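October, 6:40 a.m.

Clearance job at the Culbridge property, second visit. Left the yard in Tisbridge with the tipper empty and the chipper on tow. Tare weight on the weighbridge ticket matched last month's, so no recalibration argument at the gate this time.

Back boundary first. Privet hedge, 22 yards, grown through the wire. Cut to waist height with the pole trimmer, then took the stumps down with the chainsaw. Chain needed sharpening twice — grit in the bark. 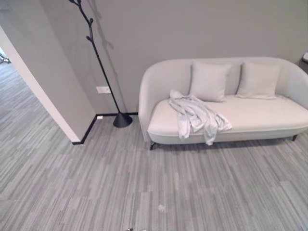

White loveseat, two pillows.

Green waste was chipped on site and blown straight into the truck. Load one came to 1,192 pounds over the scale at Agbenyega. They now charge separately for soil-contaminated material, so root balls get shaken out and stacked on the left side of the bed. Two were rejected anyway and came home with me.

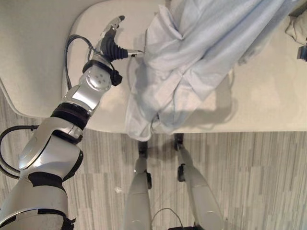 ## Afternoon

Load two was mixed: fence panels, a collapsed compost bin, broken pavers, one roll of rusted mesh. Pavers went over the axle, mesh on top, tarp tied at six points. Net weight 756 pounds. The treated panels go in a different bay from clean lumber and the queue for it was 15 minutes.

Chipper feed roller is slipping again on anything stringy. Tension spring measured short of spec on one side. I backed off the adjuster, cleaned the guides and reset both to the same thread count. Better on privet, no change on ivy. Will order the pair from Faver, as a single new spring will only pull the roller crooked. 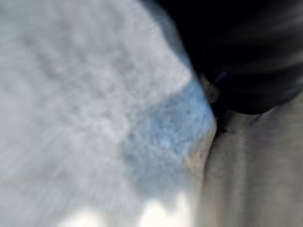

Pale gray-white, with blue toward the right.

Fuel use was higher than quoted for. The chipper idled through most of the root work and I should have shut it down.

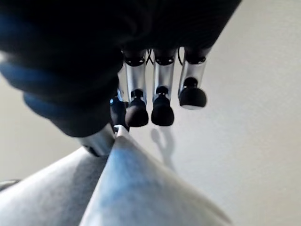 ## For next visit

- Ivy on the shed wall, cut at the base and left to die back before pulling
- Spare chain, round file, second tarp
- Ask about the concrete footing by the gate — not in the quote
- Rake and blow the driveway, then invoice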